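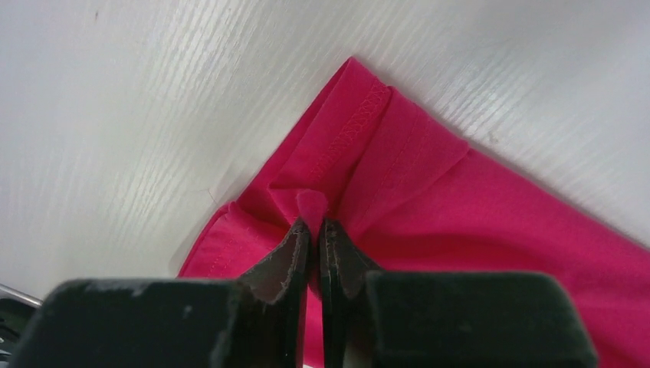 About Fetwood

Fetwood is a clothes folding, mending and passing-on workshop in Trevside, and we love what we do! We take in clean clothes that people have finished with, check every seam and hem, fix what needs fixing, fold the lot and send it back out to families, schools and anyone else who could do with a decent jumper. We also teach. If you have ever wondered how to fold a hooded top so it stays folded, you've come to the right place.

How we started

Volker Fröhlich opened the first Fetwood table in the back half of a wallpaper shop on Skinner Street. He had spent 20 years in the finishing room of a knitwear factory, where he looked at the insides of garments all day long, and he still turns everything inside out before he'll say a word about it. The plan was to mend for the neighbours on winter evenings. By the end of that first January the neighbours had brought in 258 pieces, most of them children's, and the wallpaper shop wanted its half back.

So we moved to the old seed merchant's at Bellach Yard, which has tall windows, a slightly alarming staircase and enough room for everything at once. We've been there ever since. Last year 1,735 garments went through our hands, and we're very proud of every one (even the dungarees, which took three of us).

What happens to your clothes

Everything starts on the sorting tables. Each piece is laid out flat and given a proper look, front and back, with the sleeves pulled straight. We look at the places where clothes wear out first: cuffs, underarms, the bottom of a zip, the corners of pockets. Then come the seams. A zigzag seam will stretch and spring back, so it's what we like to see on sportswear and stretchy tops, and it's what we use ourselves when we repair them. A straight row of stitches makes a lovely crisp hem on a shirt but can snap on a tight neckline, and we'll often redo those.

Anything that needs a repair gets a paper tag and goes upstairs to the sewing room. Small jobs are usually done the same week. Bigger ones — new linings, a whole zip, knees — wait for our mending evenings, when the kettle goes on at six and there's generally cake.

After that it's folding, and yes, we do have opinions! We fold in thirds, smooth the cloth from the middle outwards, and stand things on edge in the drawer so you can see every colour at a glance. Slippery fabrics get folded once more than you'd think. Hoods go in last, tucked over the top like an envelope flap. Thick knits are never hung. Volker would like it known that socks should be folded and not balled, and he'll happily show you why, at some length, with a sock.

Learning with us

Our folding and mending classes are for complete beginners, for people who learned at school and have forgotten, and for anyone who wants a nice couple of hours with their hands busy. You'll learn to thread a machine, turn up a hem, darn a hole and fold a full drawer. Each class runs for six weeks and costs £40 for the whole course, with thread and needles included. Bring something of your own to work on if you like, the more battered the better.

We visit primary schools too. Children are often brilliant at folding once they've got the knack, and we've had a few parents write to us in disbelief about the state of the bedroom floor (thank you, we keep the letters on the wall by the stairs). School visits last a morning and we bring all the clothes with us.

Bringing things in

We're glad to have clothes of any size, colour or age as long as they've been washed and dried. Missing buttons are fine. Broken zips are fine. Please don't send duvets or shoes, which we haven't the space for, and do have a rummage through the pockets first. We've posted back more house keys than you would believe.

The door at Bellach Yard is open from ten until four, and until eight on mending evenings. Come up the ramp at the side if you have a pushchair or a heavy bag, and ring the brass bell. Someone will come down and give you a hand.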